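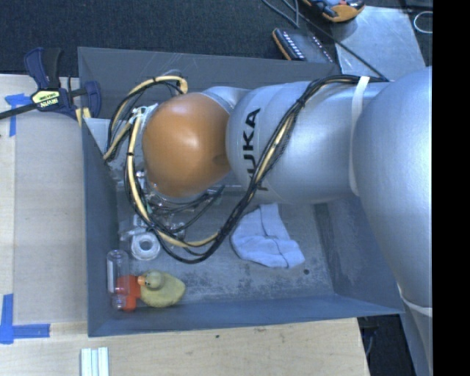 # Self-supervised grasp labels: does "try again until it works" count as a method?

**tapecorner**

Has anyone else read the Enard write-up on grasping from clutter? The short version: the arm picks, a second network decides whether the pick was any good, and the failures go back in as training data. They logged 1238 attempts and hand-labeled 137 of them. The claim is that the labeler agrees with a human on nearly all of those.

I've been trying the same recipe on our KUKA with a bin of odds and ends. My labeler is very confident. I wish I were.

**mossgate**

137 hand labels is a decent lunch break. Which ones did they pick? If it was the first 137, you're grading the labeler on the easy part, before the objects drift into the corners.

**tapecorner**

Random draw, according to the appendix. The appendix also says "where practical," so make of that what you will.

**Ama Addo**

I ran the Lurura version of this for most of December. The random draw is fine. My problem is the reset. If you don't shake up the bin between attempts, attempt 400 and attempt 401 are almost the same attempt, and your big number is a much smaller number wearing a coat.
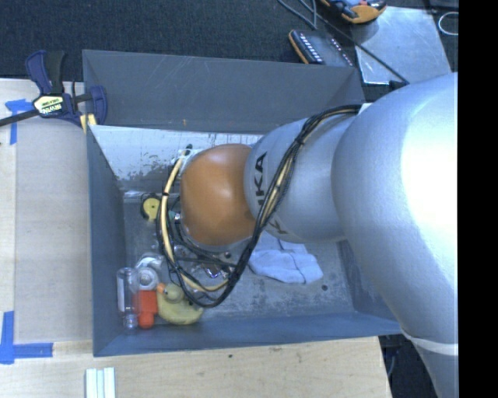
Cloth is where I'd look first. A rubber duck has the decency to be either in the fingers or out of them. With a crumpled cloth you can pinch one corner, lift it an inch, and the labeler calls it a success. Mine forgave up to 3 of those in a row before I started checking lift height.

**mossgate**

So the labeler is a soft grader. Sounds like my thesis adviser, only backwards.

**kettle_drift**

Going to disagree with both of you. Noisy labels are the whole point. Kahraman trained on worse and the policy still improved. You need volume, and 1000 sloppy attempts beat 137 lovely ones.

**Ama Addo**

Noisy, sure. This noise leans one way. It learns that nibbling at cloth is a career.

**kettle_drift**

Fine, but that's a threshold problem – one line in a config.

**tapecorner**

I have changed that one line nine times. Splitting the results by object tonight, and I'll try the Akero baseline with the same labels. Will post the cloth numbers even if they're embarrassing.

**mossgate**

Post the clear plastic ones too. Those are worse.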